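Grasp planner update: small items in open boxes

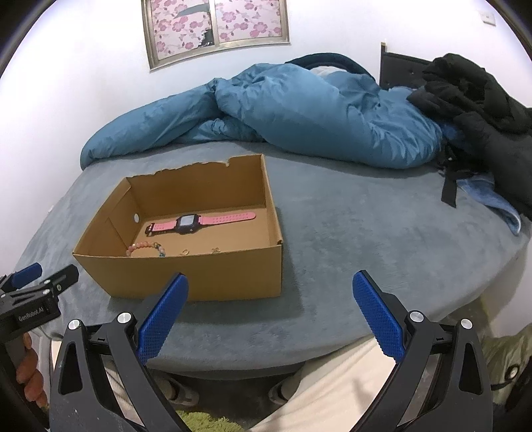 A watch, a beaded bracelet and two small pieces of jewellery in a cardboard box on a bed, with hand-held grippers in the foreground.

Version 9 of the Stundby grasp planner went out to all project partners in July. Most of the changes are in how it deals with small, flat objects inside containers, which has been the weakest part of the stack since the Stondstead trials.

Until now the planner treated a box as a solid with a hole in the top. The perception module fitted a rectangular rim, the planner kept the fingers a fixed clearance inside it, and anything closer to a wall than that clearance was marked unreachable. For mugs and tins this worked well enough. For jewellery it did not. A ring near the front wall would be detected with good confidence and then dropped from the list of candidates before a single approach had been scored.

Janaka Selvanayagam rewrote the container model over the autumn. The rim is now stored as a polyline with its own height at each point, so a torn or sagging edge is represented as it was measured. Walls are thin surfaces with a stiffness class. Card is classed as compliant, and the planner is allowed to brush it with the back of a finger at low speed. Timber and hard plastic keep the old clearance.

The box in the picture is a fair test of the rim code. Its rear edge is ragged and climbs away from the left corner to a notch, and there is a small round opening cut through the left side. The old fitter would average a rim like that into a straight line and put the wall in the wrong place at both ends. Small openings in a side panel are now filled before the wall surface is built. Before that fix they came through as bright detached blobs and were sometimes passed to the object detector.

The second change concerns order. When several items share a container, the planner used to start with the one it was most confident about, usually the largest. In a set like this one that meant the watch, and a watch laid out at full length is an awkward first move because the loose end of the strap can sweep across whatever is beside it. Version 9 scores each candidate on the area it is likely to disturb as well as on grasp quality. Long flexible items are given a swept region, and smaller items inside that region are moved up the queue. Beaded items have a separate class, as their outline changes once they are lifted and the tracker needs to expect it.

The third change is to the support surface. Beat Baumgartner had been seeing height errors whenever a container was placed on bedding or upholstery. A plush blanket gives under load, so the floor of the box drops slightly when a finger presses on it and the planned contact height is no longer right. The controller now runs the last part of the descent on force, with the planned height used only as a limit. This is on by default for any support surface labelled soft. Sites that have written their own surface labels will need to add the soft flag to their configuration file.

The release was checked against 2,517 recorded demonstrations from the Serau set, all made with hand-held grippers in bedrooms and living rooms. Replay is offline only: the planner is given the opening view from each recording and its first choice is compared with what the operator did. Agreement improved on boxes and trays and was unchanged on open tabletops. It went down slightly on drawers, where the new rim code can mistake the drawer front for a compliant wall. Drawers have been switched back to the old model until that is sorted out.

Two known issues remain. Rim extraction is slower than before, up to 100 milliseconds on the Holzer test machines, and will be noticeable if you replan on every frame. The other is with blank watch screens. A light grey face inside a black case is sometimes split into two objects, and the planner then tries to pick the face by itself. A merge rule is in testing.

Partners can update through the usual package channel. Configuration files from version 8 will load, but the clearance parameter is ignored for compliant walls and a warning is written to the log. Replay reports for individual sites are in the shared folder. Questions about the container model should go to Janaka, and anything to do with descent or force limits to Beat.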